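Workshop notebook, student robotics project - Dec 1, 2022
Cistent bench, sorting task

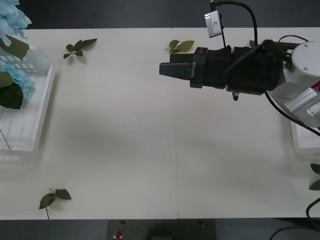 Arm over the table, leaf sprigs out, flowers and a couple of leaves in the left tray.

Second afternoon on the leaf task and I'm still picking bits of fake hydrangea off my sleeves. The job, for anyone who missed the last meeting: sprigs start on the white table and the arm has to put them in a tray. Sounds like kindergarten stuff, and it is for a person, but a stem is skinny and the leaves stick out every which way, so the gripper never gets the same shape twice.

Gerska (our grasp script, the May version with the new config) does fine when a sprig lies with its stem clear. When the leaves are fanned out it goes for the middle of the bunch, pinches one leaf and drags the rest along. I lowered the approach by 2 mm and that helped a bit! Lowered it again and the finger scraped the tabletop, which I did not enjoy hearing. Back up it went.

Other stuff from today:

Camera is running at 720 lines now. Deák was choking on the bigger images and the students were getting bored waiting for it.

The shadow under the arm is a pain. Deák keeps outlining a dark patch as if it were a leaf - worse with the overhead lights on, I think. Want to try the desk lamp from the side before we go fiddling with thresholds.

Log folder is up to about 3804 files, and half of them are called "test" something. Please, please use the Jimex naming sheet. It's taped inside the cupboard door.

Colour matters more than I expected. The yellowish-green leaves give it far less grief than the really dark ones, so the dark ones should go in early next time while we've still got patience.

To do before the next session: tidy up the cable that hangs under the joint, re-zero the gripper, and find out who has the good hex keys. Demo for the parents is still on, and I'd like two clean picks in a row by then.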